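清汤怎么做得透亮:从一锅浑鸡汤到能看见碗底

最近课后收到最多的问题就是清汤。好,这一篇专门写它!我自己第一次做清汤是在 Triltodholm 的后厨,师傅 Kauko Aaltonen 往一锅好好的鸡汤里倒了一盆生肉泥加蛋清,我站在旁边心都凉了半截,以为他把晚餐的汤毁了。等他从中间舀出第一勺,颜色像淡茶,勺底的刻字看得一清二楚。从那天起我就迷上了这道汤,到现在每次舀第一勺还是会高兴。

下面的做法适合家里的灶,做出来够四个人喝,讲究一点的话用小碗可以分给六个人。

材料

鸡高汤 2 升,提前做好,冷藏过夜,去掉表面的油
去皮鸡腿肉 400 克,绞成粗泥
蛋清 3 个
洋葱半个,西芹一根,胡萝卜半根,都切成细丝
韭葱的绿叶部分 30 克,切细
番茄一个,去籽切碎
黑胡椒粒十来颗,月桂叶一片,百里香两枝
盐,最后再放

高汤一定要冷的。我知道有人赶时间,拿刚熬好的热汤直接上,蛋清一碰就熟了,结成一锅蛋花,那就只能当蛋花汤喝掉了(也挺好喝)。如果你的高汤从冰箱拿出来是冻状的,恭喜,说明骨头给得够,慢慢加热到刚刚化开就行,摸着还是凉的。

工具

一口偏高偏窄的厚底锅,汤勺,木铲,细筛,一块干净的纱布或者厚的厨房纸,探针温度计。温度计真的值得买,我用的是 Nekora 那支,便宜的也完全可以,探针够长就好。宽口的矮锅不太合适,肉饼会铺得很薄,容易散。

第一步:拌料

找一个大盆,蛋清先用叉子打散,打到起一层粗泡就停,不要打发。放进鸡肉泥、所有蔬菜丝、番茄和香料,用手抓匀。抓到能成团、有点黏手就可以了。番茄别省略,它的酸能帮蛋白凝得更紧,颜色也会好看一些。

这盆东西盖好放冰箱,休息半个钟头。我的同事 Oi-ling Tang 喜欢前一晚就拌好,第二天早上直接用,蔬菜的味道会更足。两种我都试过,时间宽裕就学她。

第二步:下锅,边加热边搅

冷高汤倒进锅里,拌好的料整盆倒进去,搅散。开中火。从这时候起你就不能走开了!用木铲贴着锅底慢慢推,走 8 字,锅底和锅角都要照顾到。蛋白会往下沉,沉下去就粘,粘了就糊,糊味一旦进了汤里怎么都去不掉。

汤会变得很难看,灰扑扑的,漂着碎渣。没关系,继续推。等你发现肉和蔬菜开始聚在一起、往上浮,马上停手,把木铲拿出来,火调到最小。之后就再也不要搅了。

第三步:开一个小洞

肉料在汤面上结成一块饼。用勺子在靠边或者正中轻轻拨开一个洞,鸡蛋那么大。汤会从洞里一下一下地冒上来,像泉眼一样,好看极了。

把温度计从洞里伸下去,保持在 86 度。这个温度下汤面只有微微的颤动,偶尔冒一个小泡。要是整块饼都在抖,火就大了,把锅挪开一半,或者垫一块导热板。家里的燃气灶最小火有时还是太猛,我住 Bevthorpe 的时候那个灶就是这样,后来垫了一口旧平底锅在下面,效果意外地好。

每隔一阵,从洞里舀一勺汤,轻轻淋在肉饼表面,让它保持湿润。动作要轻,像给植物浇水。

第四步:等

从开洞算起,小火 43 分钟。这个数字是我和 Ming-te Leung 拿同一批高汤反复试出来的,再短一点味道还没给足,再长肉饼开始发松,边缘会掉渣。你的锅和我的不一样,头一回做可以在到点之前先舀一小勺放进白碗里看一看:碗底清楚,汤色是浅金色,就好了。还有点雾蒙蒙的,再等几分钟。

等的时候正好准备配料。我喜欢切一点极细的胡萝卜丁和芜菁丁,另用盐水焯熟,沥干备用。春天可以换成豌豆和芦笋尖。

第五步:过滤

关火,让锅静置十分钟。细筛架在干净的深盆上,里面铺好两层湿纱布。纱布先用热水烫过再拧干,新买的纱布有股布味,这一步别偷懒。

把小洞稍微扩大,用汤勺从洞里一勺一勺舀汤出来,慢慢倒进纱布。千万别端起锅来整锅倒,肉饼一碎,前面的功夫全白费。舀到最后锅底还会剩一点,斜着锅小心地再取几勺,实在取不出来的就算了。

也不要挤纱布。我懂那种舍不得的心情,可是一挤,浑的东西就跟着出来了。

第六步:去油和调味

拿一张厨房纸,平平地拖过汤面,油花就被吸走了。换一张再拖一遍,直到看不见油圈。然后加盐,一点一点加,尝一口,再加。清汤的盐要给得准,少了就像热水,多了就只剩咸。想要一点酒香的话,上桌前滴几滴干雪莉酒,漂亮!

常见问题

汤滤出来还是浑的怎么办?
放凉,冷藏,再用一个蛋清重新做一次。味道会淡一些,颜色能救回来。补救的时候可以加一小把鸡肉泥,把失去的味道找回一点。

肉饼沉在锅底不浮上来?
多半是搅得太久,或者火一直太小。把火稍微开大一点,手别动,它通常会自己上来。

可以用牛肉吗?
当然可以,换成瘦牛腱肉和牛高汤,步骤一样,时间要再长些。想要深一点的颜色,把半个洋葱切面朝下在干锅里煎到焦黑,和冷汤一起下锅。Kai-wen Yau 在课上做过一锅牛清汤,加了焦洋葱,颜色是很深的琥珀色,全班都围过去看。

剩下的肉饼能吃吗?
能吃,但味道都给汤了。我会挑掉香料,加酱油、姜末和一点辣油炒成碎末,拌面吃。

能冻起来吗?
能。分成小盒冷冻,一个月内用完。解冻以后如果有一点点沉淀,静置后只舀上面的就行。

上桌

碗先烫热,擦干。配料放在碗底,摆几粒就够,汤从旁边慢慢倒下去。我家里用的是 Dewulf 的白色浅汤盘,颜色显得特别干净,任何白碗都可以。二月天冷的时候,我会在客人坐下之后才把汤倒进碗里,香气一下子升起来,那一刻真是太好了。

第一次做,给自己留整个下午,手机放远一点。做好了记得给我留言,说说你用的是什么锅、汤是什么颜色,失败的也欢迎!下一篇写 Tsz-kin Peng 教我的鱼清汤,火候跟这个差很多。
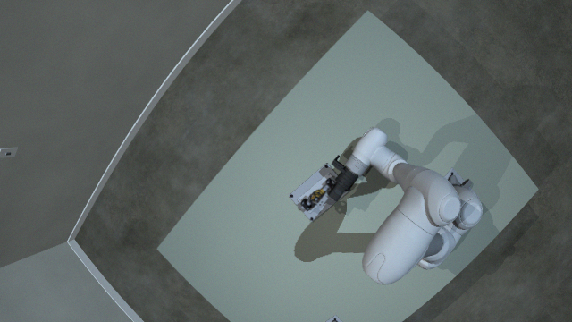
浅绿色台面上的白色机械臂(电脑渲染图)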